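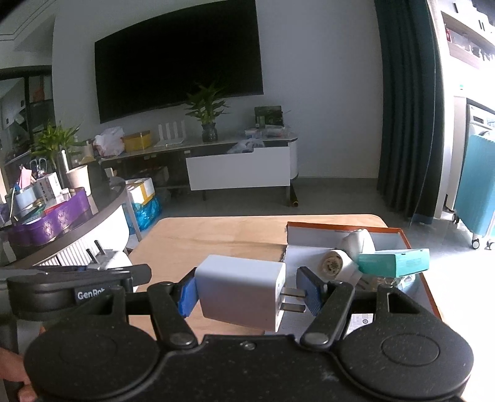
I've been rewriting our house rules for recording sessions, the ones for people who go into somebody's living room with the hand-held grippers and do ordinary tidying-up jobs for a couple of hours. The old version was mine and it had grown to four pages. Precious Manalastas told me (kindly!) that she'd stopped reading after the bit about shoes. Fair enough.

So I sat down one morning in February with a pot of tea and all the notes people had sent me, and tried to get it onto one side of paper. I didn't manage it, it's a page and a half, but I'm much happier with it.

The rule I fought hardest for is the one about plugs. Anything with metal prongs gets held by the plastic body, with the pads on the casing, and it never goes near a live socket or extension lead while it's in the jaws. If the task is "put the adapter in the box" then it goes in the box and that's the end of it. People get bored and start improving the task, I do it myself, and plugging things in with a pair of grippers is exactly the kind of improvement I don't want. Veronika Hajdu thought this was too obvious to write down. We had a bit of a back and forth and it stayed in.

Then there's clutter. My old rules said to clear the room first, and I've taken that out completely. A lived-in room has carrier bags and half-unpacked parcels and plants in it, and if we tidy all that away we end up with 200 recordings of a bare table, which are no good to anyone who wants a robot to cope with a real home. What I ask now is that you check the floor where you'll be walking, move anything you might trip on, and leave the rest. Scissors and other sharp things can stay out if they aren't part of the task, but have a look where they are before you start.

Privacy is the part that took longest. Post, parcel labels, prescriptions, photos of the kids, anything with a name or an address on it gets turned over or put in a drawer. Do a slow lap of the room and look at it as a nosy visitor would. And reflections! Mirrors, glass doors, a telly that's switched off. We had a whole batch from the flat we call Ilten where you could make out somebody who hadn't signed a form, and I had to go through 976 clips with Veronika deciding which to bin. I don't want to do that again – I had a headache for two days.

A few smaller ones:

Wipe the pads before each session and again if you've been handling food.

Stop every 100 grasps and rest your wrists. Put the grippers down properly, don't just hold them and chat.

If you drop something, leave the drop in and carry on. Make a note of it in Jurnix with the time.

Don't swap the left and right grippers halfway through.

The householder can stop the session whenever they like, and they don't have to say why.

That last one was at the bottom of page three in the old version, which I'm a bit ashamed of. It's at the top now.

I'm still not sure about packaging. Clear plastic is horrible to pick up, it slips and crackles and folds over itself, and half of our people avoid it and the other half go after it like a sport. Precious wants a rule that says one piece of packaging per session. I'd sooner leave it to whoever's holding the grippers, but she's done a lot more sessions than I have, so she'll probably get her way.

The new sheet goes out to the Lis lot first and then everybody else. If you've got one of my four-page ones pinned up somewhere, please take it down, and if there's a rule you think I've dropped by mistake, leave a comment or send me a message before the end of the month.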